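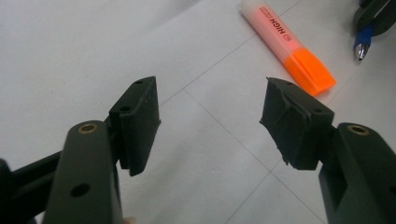
Orange highlighter and a blue ballpoint on white tile.

Getting ink off things, and keeping it off

Every June I turn out the desk drawers and find at least one pen has let go in a corner, and over the years (we're in our second house at Stullow now) I've tried just about everything on the mess. For ballpoint on a cotton shirt, lay the mark face down on an old tea towel and dab the back with rubbing alcohol, shifting to a clean patch of towel as the colour comes through. Don't rub, however much you'd like to! Give it 3 minutes, rinse cold, then wash as usual.

Highlighter is mostly water-based and far more forgiving. A drop of dish soap and lukewarm water will do for most clothes, though fluorescent orange can linger in grout, and there I use a paste of baking soda and an old toothbrush.

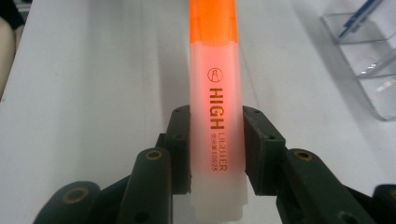 A reader in Brirutwood wrote in to say that hand sanitizer worked just as well on her tablecloth, provided she tried it on the hem first, and that she'd never put anything coloured in the dryer until the mark was completely gone.

Store ballpoints tip down in a mug, and highlighters lying flat with the caps clicked on.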